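Tristeck Legal Aid Desk
Progress report to the Testa Fund
22 June 2025

Dear Annunziata Lombardi and colleagues,

Thank you again for your patience with us over the spring, and for the kind note that came with the second payment. I promised you a fuller letter this time, so please make yourself a coffee, as I do tend to run on once I get started.

The main news is that the advice desk for small family businesses has now opened 67 files since your grant began. Most are the sort of thing we told you to expect: a lease nobody had read since it was signed, a brother and sister who run a bakery together without a word of it on paper, a supplier in another country who has stopped answering letters. Cross-border matters make up 19 of the files, more than we had planned for, and they do eat up the hours. Remo Gentile has taken most of those and has been wonderfully good-humored about the translations.

We have closed 17 files completely, meaning that the client has a signed document or a settlement in hand and has told us they don't need anything further. I know that looks modest next to the first number. Partnership agreements are slow work when the partners are related to each other (you can imagine!), and we would sooner let people go home and talk it over than hurry them to a signature.

Two files have gone to court, both over unpaid invoices. I'll write separately when there is something to tell you about either one.
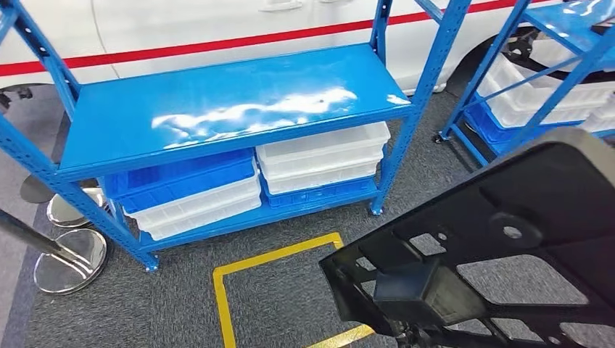
Ju-won Yeon wrote to us in May to say that the first meeting had been very helpful but that the wait for the second one was far too long, and that a draft contract is not much comfort when the landlord is calling every morning. It was a fair complaint and we took it to heart. Clients now get the date of their second meeting before they leave the first, and Cosimo Benedetti keeps two afternoon slots open each week for anyone with a deadline coming up. The wait is down to about two weeks, and I hope to bring it lower still by the fall.

The plain-language contract pack, which we have been calling Flimo among ourselves, is nearly done. The lease checklist and the simple partnership agreement are finished and in use. The supply contract has been held up by the section on late payment, where Remo and I still disagree over how much interest a very small business can sensibly ask for. I expect he will win.

On the money side, we are a little under on travel and a little over on translation, for the reason given above. With your permission I would like to move the unspent travel money across. The figures are in the attached sheet, and Cosimo can walk your office through them by phone if that is easier.

One last request. The Fonar business association has asked whether we could hold an evening session on leases for its members, and we would very much like to say yes. It wasn't in our original plan, so please let me know if you would want it reported separately.

With warm thanks to you all,

Matilde Mendes
Tristeck Legal Aid Desk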